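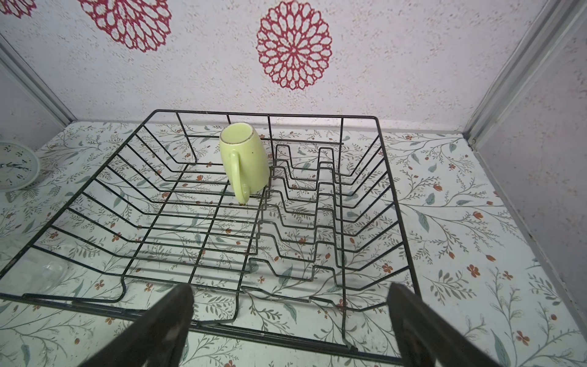
Ticket 457: Break room booking calendar shows every slot as taken
Opened by: Edin Perić
Assigned to: Faizal Ong
Product: Navby room scheduler
Status: Open, low priority (disputed by Edin)

July 14, 2026, Edin
Tried to book the break room for lunch. Navby says it is reserved until the year 2000. I would like to know who got in ahead of me.

Faizal
Cleared the cache, restarted the sync with Tevik. Please log out and back in.

Edin
Logged out. Logging back in took 11 minutes and a password reset. The room is now booked by "null," who also has my Thursday.

Faizal
Found the bad entry. Someone imported the old Backlund calendar with the end date left blank, and Navby fills in blanks with whatever it feels like. I deleted the entry and it came back as 6 entries.

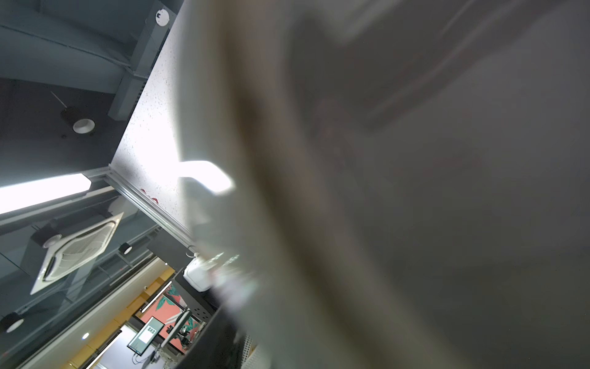

Deleted those from the Tevik side as well, with the sync paused this time. They have stayed gone through two refreshes. Edin, can you try a booking?

Edin
Booking went through. The confirmation email is addressed to "Dear Room." I'm taking it.

Faizal
The greeting is a separate template problem, so it needs its own ticket. Leaving this one open until the overnight sync has run. Please don't import anything from Backlund before then.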